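Coffee table at Mostance gets a fresh start

February 12, 2022

I stopped by Mostance this morning for a cup of something hot and ended up staying two hours, which is pretty normal for me! The coffee corner is open again after being shut since August, and Amparo Carretero has set it up around one white table where you can smell and taste before you pick your bag.

It's a small thing, I know, but I've missed it. You used to have to buy a whole bag of the Rivas roast and hope you liked it (I didn't, the first time, and I drank it for a month anyway). Now there are 6 coffees to try, beans and ground, and the tasting costs nothing if you take a bag home. Amparo told me 284 people had already put their names down for the sit-down tastings, and she only has room for 20 at a time, so do the math and sign up early.
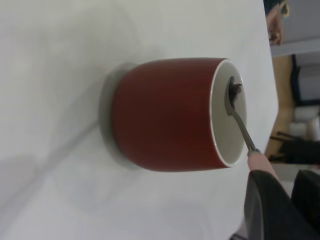
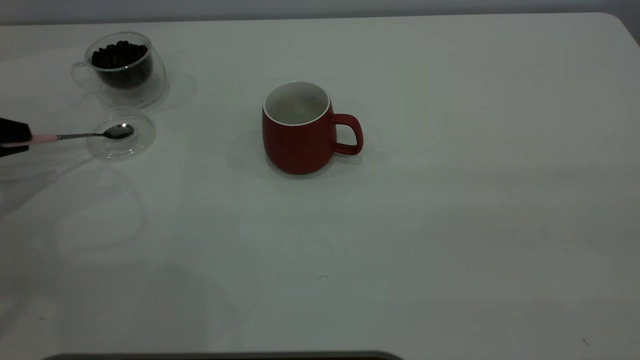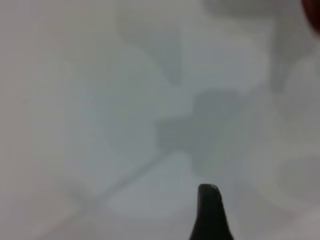

At the white table: a red mug and spoon (first), a glass cup of dark roasted beans with a small clear dish and a teaspoon (second), and the pale surface close up (third).

My favorite so far is the one they call Nerkomeo. It's dark and a little smoky and great with milk, though Amparo makes a face when I say milk. She likes hers plain and very short. We went back and forth on that for a while and I'm not changing my mind.

Sign-up sheets for the tastings are by the register, and there's a second one at Stemance across the street if the line is long. Bring your own mug if you want a full cup to go. The bags are on the shelf by the door, and the Rivas is still there too, for anyone braver than me.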